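Room 16 storage and relabeling

The Sutherland building's shared storage in room 16 will be relabeled on Thursday. Shelf codes change from the old two-letter system to the Plilero numbering, and the paper list on the door will be replaced. Boxes with no owner marked on them by then go to the lower racks, where they stay for 7 weeks.
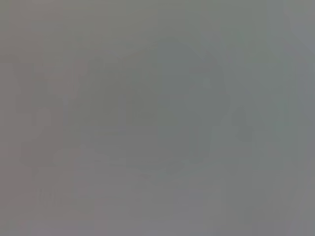

Close-up photographs for the storage register need a working distance long enough for the lens to focus. The register now holds 318 entries, and each one is matched to its item by the picture first and the shelf code second. A large, dark rounded shape in soft gray haze, with no edge or label to read, cannot be matched to anything on a shelf. Entries with pictures of that kind are marked "repeat" and keep their old code until a new picture is filed.

Please step back, wait for focus, and check the result at full size before saving. Two pictures per item are enough, one of the whole object and one of the label. Send corrections to Ishbel MacAulay, with the old shelf code in the subject line. Surkwood items are listed separately and are not affected.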